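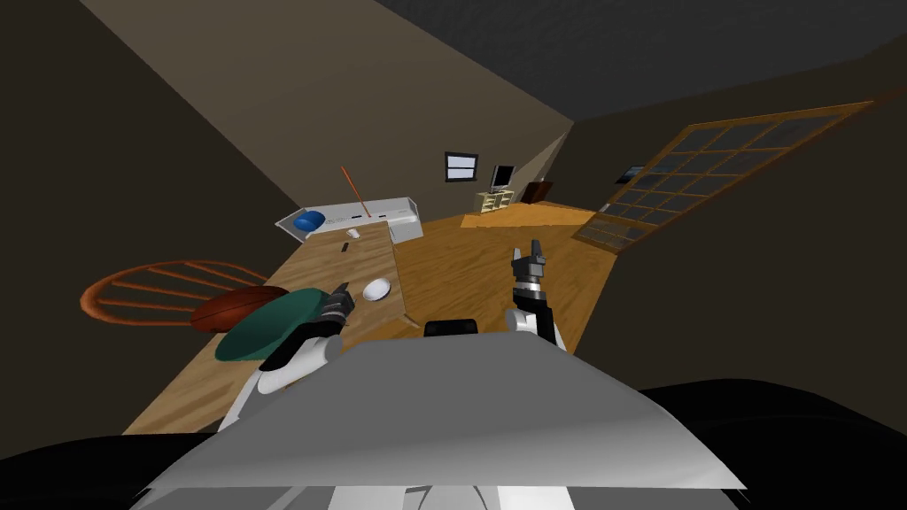

Two tables pushed together, one in the pale honey finish.

Giltau Table

A table that knows it will be joined by another table

Most people who buy a big table use all of it twice a year. The rest of the time it's a very expensive shelf for post. The Giltau is a modest table that seats four, or five if one of them is a child or a good sport, and when the relations turn up you push a second one against it.

We make it at Dastamport in two heights and three finishes. The top is solid ash, oiled, and will pick up rings and scratches like any other wood. If you want a surface that looks the same in ten years as it did on delivery, we recommend glass, and somebody else's website.

Joining them up

The long edges are cut square, with no bevel or lip, so two tops meet flat. Each table comes with a pair of Zaidi clips, which slide on from underneath and stop the gap opening up in the middle of dinner. You can manage without them, but peas will find the gap.

The feet screw up and down to deal with old floors. Thư Doãn, who drew the table, lives in a flat where a dropped marble always ends up under the cooker, and she was firm on this point.

Sizes and so on

Length: 158 cm
Legs: four, bolted on, one Allen key supplied (please don't lose it, we only have so many)
Finishes: honey, smoke, plain
Price: £447 per table, clips included
Delivery: about 5 weeks, to the ground floor. Stairs are a conversation.

Mixing finishes is allowed. Châu Trình in our workshop thinks honey next to smoke looks like a mistake, but plenty of customers order exactly that and send cheerful letters.

Looking after it

Wipe with a damp cloth and dry it afterwards. Oil it every May, or whenever you remember. Light scratches come out with fine sandpaper, worked along the grain. Deep ones can be covered with a fruit bowl.

Goes with

The Trurnano bench — same ash, same three finishes, slides right under when you're finished with it. It has no back, and guests tend to leave at a reasonable hour.

Returns are accepted within a month, legs off, in the original box. Yes, the big one you've already cut up.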